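From: Ilse Kasten
To: Members' list
Date: February 2020
Subject: Re: Storage of the loan collection

Dear members,

Thank you to all who replied to the circular on storage. One message is quoted so that the answers can be read against it.

Finn Diekmann wrote:
> The catalog lists 1,935 printed items, but the shelf check
> found 1,095. Are the rest still in the Boreo building? And
> will borrowing stop while they are moved?

The remaining items are in the Boreo building, where they have been held since September. The lease there will not be renewed. The board has accepted an offer from De Haan to carry out the move, and items will go directly to the reading room in Zoker Street.

Borrowing will continue — with one limit. Each member may hold no more than 12 items until the new shelving is in place. Bound newspapers may be consulted on site only.

Members who have had items on loan for more than 200 days are asked to return them before the move. Please use the return form and write the shelf mark in full, as short forms have caused errors in the past.

Two points remain open and are set out under the headings that follow. Comments should be sent to the list.

1. Crates for unbound maps and pamphlets

The board favors open wooden crates with a handle cutout.

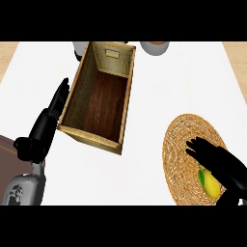

2. Labels

The present Bostex labels will be kept for bound volumes. A decision on labels for loose sheets is still needed, and proposals are welcome.

Ilse Kasten
Secretary to the Board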